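4.2 Where do people put the cups?

I'll admit I went into this part of the study expecting the kitchens to be boring. We'd asked 55 households in Skultham and Gemmont to keep a diary of every dish they put away, and I figured we'd get a lot of "cupboard, left of sink" and not much else. Well, we got 3,328 entries, and I've read every one of them (some of them twice, with coffee).

The thing that jumped out at me was the halfway spot. In 19 homes, clean mugs spent the night on a counter or table before they went anywhere near a shelf. People in Gemmont did this a lot more, and I think it's the older floor plans, with the cupboards so far from the sink! Charvát's sorting scheme, which I used for the first pass, has no slot for a halfway spot, so I added one and coded those diaries over again. 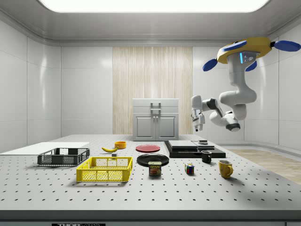

Gemmont, July. Figure 3. Tabletop with baskets, plates and mugs, and a cabinet at the far edge.

Plates were a different story. They mostly went straight home, and when they didn't, the diary usually blamed a full rack. I come back to racks in 4.3, along with the Tutska diaries, which were kept on paper and took me forever to type up.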